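Does anyone really iron or fold bedding, or is it all talk?
Household and Laundry > Bedrooms

apurves_butstead
My sister swears by a "reset" of the bed every morning. Everything off, sheet pulled tight, blanket folded in three, clothes put away. Ten minutes, she says. I don't believe the ten minutes and I don't believe anyone keeps it up past April.

tuan_cao
I keep it up. It takes me 3 minutes, but I only have a single bed and one blanket.

apurves_butstead
One blanket and no clothes on it, I bet. Try it in a room where the bed is also the sofa, the wardrobe and the desk. I've got the pale pink printed sheet on at the moment, the one with the bikes and hearts and little animals, and I'm told a busy pattern "hides the creases". Does it? I can see every one of mine from the door.

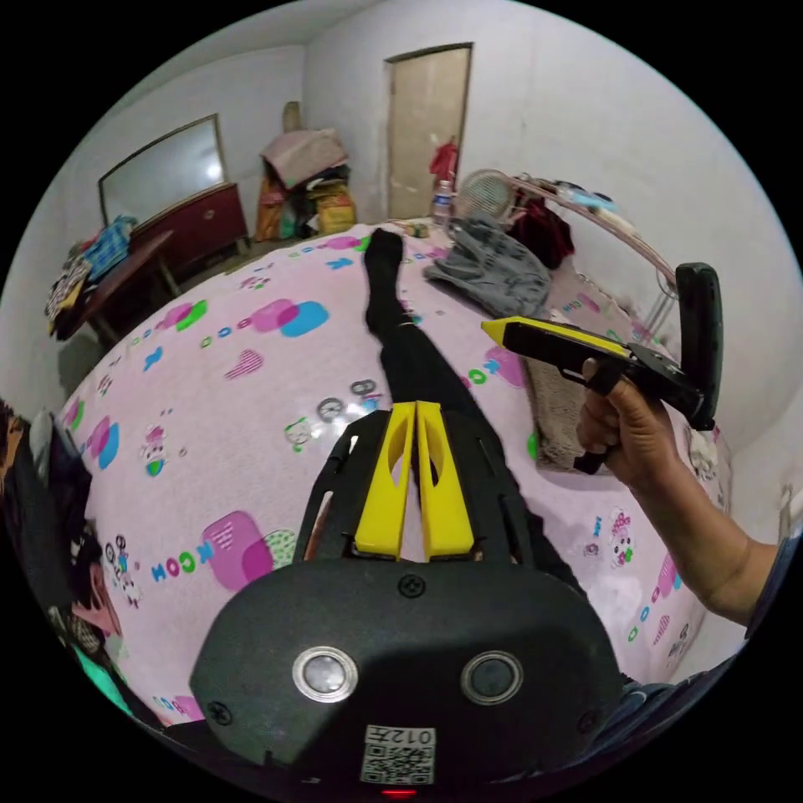

The grey thing at the top never gets put away because it's neither clean nor dirty, and the fuzzy blanket won't fold flat whatever you do to it. I've tried thirds, I've tried rolling. It springs back and sits there like a bread loaf. And where does a fan guard go once it's off the fan? Every tidying page says "find a home for it" and then moves on.

V_Camargo
Fan guard goes back on the fan.

apurves_butstead
Very good.

mamercado
Fuzzy blankets go over the rail. You've got a curved one right there with something blue on it already. Shift that and you've freed up half the side.

apurves_butstead
Then it slides off in the night and I'm picking it up off the floor. I've done that for a whole winter.

V_Camargo
Mine doesn't slide. Depends on the rail, I suppose. I do agree about patterned sheets though. I had a Gromitex one, 300 thread count according to the packet, and it creased if you looked at it.

tuan_cao
Thread count is mostly sales talk. Wash it cooler and hang it straight away.

mamercado
Disagree, a better sheet does lie flatter. You get what you pay for.

apurves_butstead
Do you? I'd want to see the two side by side after 100 washes before I paid extra. Going to try the rail again with a couple of clothes pegs – not hopeful.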